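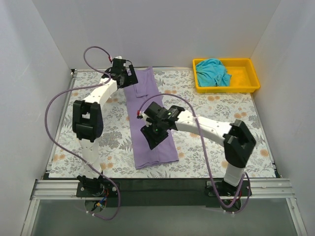
Subject: Re: folding long narrow things?
Date: 2022-11-23
To: Odbridge Sewing and Mending list

> I have a purple one that's long and skinny and I cannot get
> it into a tidy shape. I fold it lengthwise, and by the time I get
> to the hem it has gone crooked. Do you all roll yours? Also the
> stitched end has gone a bit wavy and I don't know if
> that's me or the iron.

Oh, I have so been there! I had a whole drawer of these after the Kendness swap in April and it took me two evenings to get it to close.

What works for me is laying the whole thing out flat first, the full length of the table, and getting one long edge straight before I fold anything. If the near end drifts off to the right even a little, every fold after that makes it worse. Then I smooth from the middle out to both ends (flat hands, no tugging) and turn any little flap at the top back open, or you'll press a crease right into it. Lengthwise once, then in half, then in half again – done.

I used to roll mine, but they came undone in the drawer and I gave up.

On the wavy hem, my guess is the cloth stretched a bit when it was stitched. I'd try steam with the iron held just above it, then leave it alone until it's cool. If it still ripples, unpick 3 inches or so in the worst spot and see if it relaxes. The Wallin thread I like is kind to redo with, and Stelska has the purple again if you need to match.

Is yours cotton or something slippery? Slippery ones I fold over a strip of tissue paper. Let me know how it goes!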